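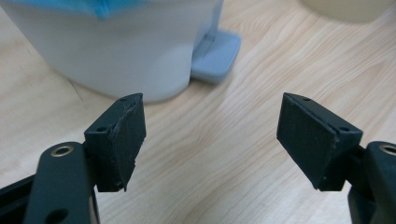 Nireck Knee Pads for Work Trousers

Knees were designed for walking. Tilers, roofers, floor fitters and anyone who has ever wired an outlet at skirting height have other plans for them. The Nireck is a foam insert that slides into the knee pocket of your work pants and stays there, so you can get down to the job without the small speech you usually make on the way.

The pad is molded in two layers. The outer one is firm and takes care of gravel, staples and the screw you dropped earlier. The inner one is softer and shaped to the kneecap. Grooves across the back let it bend when you walk, so you can go to lunch without looking like you've borrowed somebody else's legs.

It fits the Tillia and Haugen work pants straight out of the bag. For other makes, measure the pocket first. The pad is 9 inches long and can be trimmed at the bottom edge with a utility knife, up to the molded line and no further. People do go further. We sell replacements.

Details

Item number: 613
Sold as: one pair
Length: 9 inches
Thickness: 20 mm
Weight: 200 g per pair
Color: black, or what black becomes after a week of grout
Material: closed-cell foam, latex free
Left and right: identical, so there is no wrong way to start the morning

Fitting

Slide the pad in with the grooves against your leg and the logo facing out. If your pants have a two-position pocket, kneel down and check that the pad sits centered under the kneecap. Most people want the lower position. Most people also start with the upper one.

Care

Take the pads out before washing the pants. Wipe them with warm water and dish soap and let them air dry. They will survive a washing machine, but they come out shaped like the washing machine. Keep them off radiators and dashboards, and away from solvents.

Replace the pair when the foam stays flat after you press it with a thumb, or when you can feel the floor again.

Goes with

Jiltance strap-on covers, for days when you're in shorts or in pants with no knee pocket
Haugen kneeling mat, for anyone who would like both
Tillia work pants, regular and long

Shipping and returns

Orders placed before 2 p.m. leave the same day, Wednesday excepted, when the truck comes at noon. Unused pairs can be returned in the original bag. Trimmed pads are yours for life.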